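3.2 Play food and vocabulary in the home corner

Sessions were held at two sites, Skumton and Rustley, between May and the end of the summer term. Each child was asked to name, sort and talk about items of play food while a member of staff noted the words used. Containers were kept as similar as possible across sites, as earlier work by the Inel group found that children talk less when they cannot see into a box or bag.

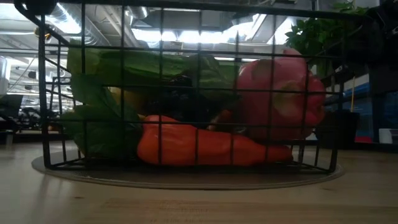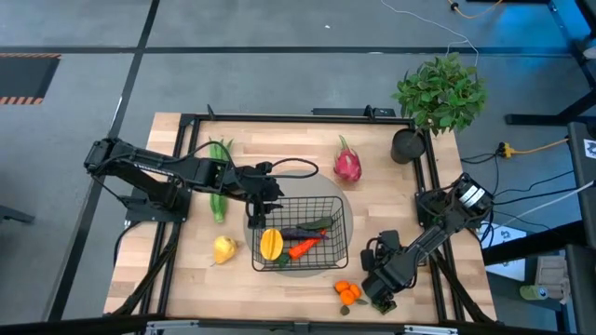 Figure 2. Black wire basket on a round mat, in two views.

Children at Rustley used more words for colour and shape, and those at Skumton more words for cooking and eating. The difference was small but held in all 3 age bands. We had expected older children to give more category words ('fruit', 'vegetable'), and they did, though several put tomatoes in a group of their own and would not be moved on the point.

The full set of notes came to 2,000 separate utterances. Of these, 20 could not be coded - mostly single sounds or names of pets - and were left out. Two raters coded the rest using the Vishwakarma scheme, with one change: words borrowed from a home language were counted as full labels and not as errors.

Time of day had no clear effect. Group size did. Children in pairs spoke in longer sentences than children working alone, but a good part of this was bargaining over who would be the shopkeeper, and we return to it in Section 4.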